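Frequently asked questions about household robots

Updated 6th January

We get a lot of letters at Skillimon from readers who have seen a robot fold a shirt in a video and would like to know when they can have one, please. These are the questions that come up most, answered by Marlina Entili and Kimutai Kirui.

Can I buy a robot that does chores yet?

You can buy machines that do one chore each, and some of them are very good. A robot vacuum is a fine thing to own, and I say that as someone who picks socks off the floor every evening so ours won't choke on them. What you can't buy is one machine that goes from the vacuuming to the laundry to the dishes the way a person does, without stopping to think about it.

Why is clearing a table so hard? My six-year-old can do it.

Mine could too, when he felt like it! The trouble is that a table is never the same twice. A cup standing up can be grabbed around the middle, but a cup on its side wants a different approach, and it may roll off the moment it's touched. Paper gives when you squeeze it and a ceramic mug doesn't. Clear plastic is a headache all its own, as cameras tend to look right through it. Add a patterned tablecloth and there's a good deal to sort out before anything gets picked up.

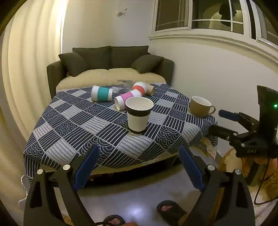
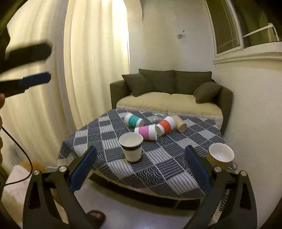 People learn all this as toddlers, mostly by dropping things. A machine has to get it from somewhere as well, and these days that often means people doing the same small job over and over, in ordinary rooms, so the software has plenty to learn from. Benoît Leclerc keeps a tally of his own practice runs for us, and by the end of June he had cleared one table 581 times. He tells us he now does it in his sleep.

Are factories further along?

Yes, by a long way, as long as the parts turn up in the same spot every time. Eetu Kallio looks after the packing line at Brerkerer, where an arm moves almost 500 boxes a shift and hardly ever fumbles one. Mixed bins are another story – those still go to people.

Will it break my good dishes?

Probably one or two, if you were an early buyer. I'd keep Grandma's plates in the cabinet for now.

So when?

I've guessed wrong before, so take this with a grain of salt. I expect machines that tidy one room slowly, with somebody at home to help out, well before I expect anything that can be left alone with a kitchen.

Can I send in my own question?

Please do. Chang-ho Oh reads everything that comes in, and we add to this page when enough of you ask the same thing.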